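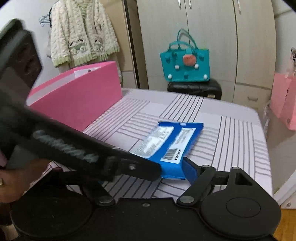 Blue packet, label side up, on the lined cloth.

**Wednesday, May**

Indigo vat, attempt 6. The Elia recipe says to feed the vat "until it looks content." I have looked at this vat for most of a morning and it has shown me no emotion of any kind.

Started at 40 C, pH a bit high, surface dull green with a thin coppery skin. Skin is good. Last week's had no skin and smelled like a wet dog in a church, so we're ahead.

Dips, all on the Groris cotton, scoured Monday's way (soda ash, long simmer):

- one dip, 30 seconds: pale, streaky at the fold
- two dips: better, still a line where the clip was
- four dips: a real blue, the first I'd put my name to

Linen from Mạch went in after lunch and came out patchy. I blame the sizing. The sizing probably blames me. Next time scour it twice and leave it overnight before deciding it's the cloth's fault.

Bath had dropped to 30 by then because the heater had switched itself off again. Whoever reset the timer, please stop – it thinks everything is soup.

Rub test on the four-dip piece: some blue on the white rag, more than I'd like. Rinsed in plain water, then a splash of vinegar, hung in the back. Will rub again when dry.

Zullero order is for 144 napkins. At the rate this pot takes them without sulking, that's a lot of pots. Need to price the bigger drum before saying yes, or say yes and then panic, as per house style.

To do: new pH strips, label the thiox jar, fix clip marks (try glass rods?). Do not stir the vat to "check on it." It was fine.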